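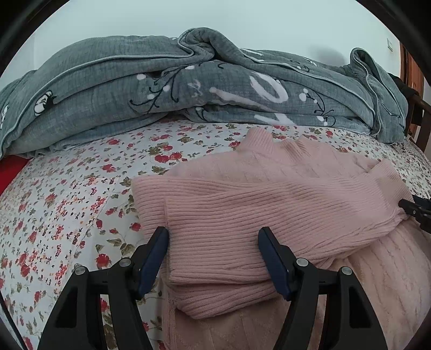
Dawber is my little collection of celebrity gossip headlines, the kind that scroll along the bottom of entertainment sites all summer long. I started it because I wanted to see how the same yacht party or airport sighting gets retold from one site to the next, and then I got hooked and kept going! Every headline has a wardrobe tag too, if clothes come up, and I try to keep those tags plain. A pink ribbed sweater with a high collar goes in as "sweater, pink, ribbed," even when the headline calls it a blush dream knit (they love doing that). Cable patterns get their own tag, so a cable knit and a ribbed one never end up in the same pile.

What's in it

There are 265 headlines in the main file, headlines.csv, and 130 of them have the short teaser line that ran underneath. The rest ran without one, or I missed it, sorry. Each row has 7 columns: id, source, month, headline, teaser, topic and wardrobe. The topic column is the one I fuss over most. "Romance" covers dating, engagements and anything with the word "cozy" in it. "Breakup" is separate. "Feud" only counts if both sides get a mention, otherwise it goes under "comment."

Where it comes from

Two sites, Duster and Narkureo. Duster is the louder one, lots of exclamation marks and plus signs between items. Narkureo writes longer and likes to put the person's age right after the name. I copied everything by hand, mostly at 11 at night with a cup of tea, so expect a typo or two of mine mixed in with a typo or two of theirs. I left theirs alone on purpose.

The Bikanville rows

55 rows are tagged "bikanville" in the source column with a dash after the site name. Those are from the film festival in Bikanville, when both sites went completely wild and posted the same red carpet stories over and over. If you're counting topics, pull those out first or "red carpet" will swamp everything else. I learned that the hard way and had to redo all my charts in December.

Using it

Open the CSV in anything you like. It's UTF-8 and the separator is a semicolon (headlines are full of commas, it was a mess before). Empty wardrobe cells mean clothes didn't come up.

Please don't treat any headline as true! These are rumors, and plenty of them got walked back later. I don't track corrections yet. If you spot a row with the wrong month, open an issue with the id and I'll fix it.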